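How Do You Teach a Robot to Cross a Square?

A robot does not start out knowing how to get anywhere. Someone has to show it. One way to show it is to drive it by remote control many times and let it record everything. Engineers call this teleoperation. "Tele" means "far away," and "operation" means "making something work."

The driver

The Inel is a small wheeled robot built to carry packages. Its driver, Ese Adeleke, holds a controller with two sticks. The left stick sets the speed. The right stick sets the turn. Each stick sends out a number many times a second. Pushing a stick a little sends a small number, and pushing it all the way sends a large one.

The driver walks well behind the robot, out of its view. A red button on the controller stops the wheels at once. Every new driver practices with the button before touching the sticks.

What gets recorded

One trip from start to finish is called a demonstration. During a demonstration the robot saves two things together:

The picture from its camera.
The numbers from the two sticks at that same moment.

Each pair says, "When the world looked like this, the driver did this." The clock times must match. If the stick numbers are saved too late, the robot learns to turn too late.

The Inel team recorded 200 demonstrations in September. Eight of them were thrown out. In those, the clocks did not match.

Learning from the recordings

After the driving comes the training. A computer program looks at one saved picture and guesses the stick numbers. Then it checks its guess against what the driver did. If the guess is wrong, the program changes itself slightly and tries again. It does this over and over until most of its guesses are close.

A program that turns pictures into actions is called a policy.

Why mistakes are useful

Suppose every demonstration went perfectly down the middle of a path. The robot would never see what the path looks like from the side. If the wind or a bump pushed it off course, it would have no matching picture to learn from.

For this reason, drivers also record recoveries. Meinir Bellis, who plans the routes, asks the driver to steer a little off course and then steer back. Only the steering back is used for training.

The robot's view

A robot's camera is often close to the ground, with a wide lens that takes in a lot at once. A wide lens also bends things. Straight walls near the sides can seem to lean inward. The program does not need this fixed, as long as the same camera is used for training and for driving. 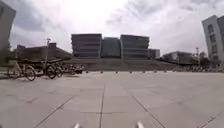 A paved plaza from the robot's camera. The two small white shapes at the bottom are parts of the robot itself.

To a person, the dark posts and the parked bicycles are things to steer around. To an untrained program, they are only patches of light and dark. The demonstrations are what connect those patches to the movement of the sticks.

Words to know

Demonstration: one recorded trip made by a driver.
Policy: a program that picks an action from a picture.
Recovery: steering back after going off course.
Teleoperation: controlling a machine from a distance.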